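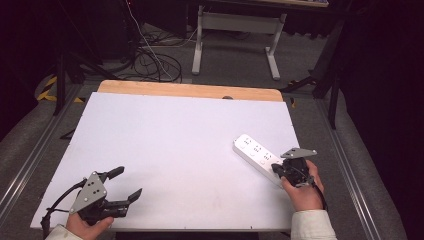

4.2 Comparison of the two finger sets

Figure 3. Two-handed trial with the power strip on the white board. The right gripper is at the near end of the strip, the left one is open.

In this part of the study we wanted to know if the shape of the fingers changes how well a person can handle long, stiff objects with hand-held grippers. We compared two finger sets, which we call Mersha and Trirna in the rest of the paper. The Mersha fingers have angled tips and a hard inner face. The Trirna fingers are straight, with a soft pad glued on the inside. Both sets fit the same handle and the same mounting plate, so the weight in the hand changes very little between them.

The power strip was chosen after a short pilot in December. It is longer than the other objects in our list and its weight is not equal from one end to the other, so it turns easily when it is held at one end only. In the pilot we used a box of similar length, but all operators could lift it with both finger sets and we learned nothing from it.

Each operator made 30 trials with each finger set, 60 in total. A trial started with the strip lying diagonally on the right side of the board. The operator had to take it with the right gripper, bring the left gripper to the free end, and turn the strip until it was parallel to the far edge of the board. We counted a trial as failed if the strip left the board or if the operator needed more than 65 seconds. The order of the finger sets was changed between operators – half of them began with Mersha, the other half with Trirna.

Operators could rest between trials for as long as they liked. We did not tell them where to hold the strip. Most of them first pushed the end a little to one side with the fingers and closed the gripper only after this, and we allowed it, as the same habit was seen with both sets.

The main difference was in the turning phase. With the hard fingers the strip could slide a little between the tips, and the operators used this to correct the angle without opening the gripper. With the soft pads it did not slide, and they had to release and grasp again. On the other hand, the soft pads gave a safer hold during lifting. Two operators, J. Fekete and H. Tawhiri, preferred the pads for this reason, although their own trials were slower with them.

The cables of the grippers were a problem we had not expected. When the left arm crossed in front of the body, the cable pulled on the handle and changed the angle of the wrist. We repeated the trials where the operator reported this, and the repeated trials are the ones used in Section 4.3.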